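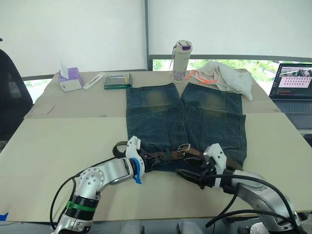
Tidwood Textile Workshop, Wear and Finishing Group

20 September 2021

Abrasion run on the Kos denim, second lot. Four swatches cut on the warp, conditioned overnight, mounted with the 500 g weight. Grit 800 paper, changed at each stop.

Swatch 1: first broken yarn at 1,255 cycles. Swatches 2 and 3 went past that with fading only. Swatch 4 void, clamp slipped, edge frayed under the ring. Recut from the same panel.

Indigo loss is faster than on the Cana lot from April. Weft shows through before any yarn breaks, so the color reading and the break count need separate columns on the sheet. Old sheet merges them.

Ama rinse: 64 minutes is too long for this weight. Hand feel is good but shrinkage in the warp is over our limit. Try a shorter cycle at the same bath ratio, no softener.

Belt rub at the waistband still has no method. Leather against denim transfers dye both ways and the crocking cloth only picks up one side.

To do: order paper, recheck clamp torque, relabel Cana offcuts in bin 2.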